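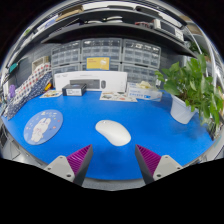
Salunow opens its Desk Swap room in Gollville

Tuesday, February 20, 2018

GOLLVILLE – I'm Fenna Leemans, I run Salunow, and I'm very pleased to say that our Desk Swap room is open to everybody from this week! If you've got a keyboard you never took to, or a mouse that's too big for your hand, bring it in and go home with something that suits you better.

Some of you will know us from the repair counter on Charbonneau Street (we've been in the old button warehouse, built in 1880, for a good while now). People kept coming in to have a mouse mended and then telling me, halfway through, that they'd never liked it in the first place. So in January we cleared the side room, gave it a proper sort-out and started putting desk things out for people to try.

And I do mean try. You sit down, you use the thing for as long as you want, and you see how your wrist feels. A white mouse beside a round pad with a rabbit in a pink bow is just as welcome as a serious dark grey set that comes in a big box. I've got a soft spot for the rabbit, I'll admit. A desk is where a lot of us spend the whole day, and I think it's allowed to have a bow on it, and a plant as well if there's space.

During our trial weeks in January, 95 people came through the door and 30 of them have already been back, a few with their mums or their flatmates in tow. One lady swapped a keyboard for a smaller one and then came in again the next morning for a mouse to go with it.

How it works is simple. Bring your item clean and, if you can, with its cable or receiver – those tiny plug-in bits are forever going missing, so have a look in the battery slot before you leave the house. We test it at the counter, you get a swap token, and the token is good for any one item in the room. Boxes are handy but you don't need one. If you've nothing to swap, you can buy a token for a few pounds, and that money goes straight back into spare parts.

We can't take screens, printers or anything with a swollen battery, sorry. The council tip is the right place for those.

The room has been fitted out with help from Umuvon, the furniture workshop two doors down, who have been lovely about our endless changes of mind over shelf heights. They'll be coming in to give free advice on chair and desk height too, and you can book a slot at the counter.

Desk Swap is open during normal shop hours and there's no need to ring first. Large donations from offices are very welcome, but please do have a word with us before you turn up with a van!

For interviews, visits or to offer a donation, ask for Fenna Leemans at the Salunow counter, Charbonneau Street, Gollville, or ring the shop on extension 757.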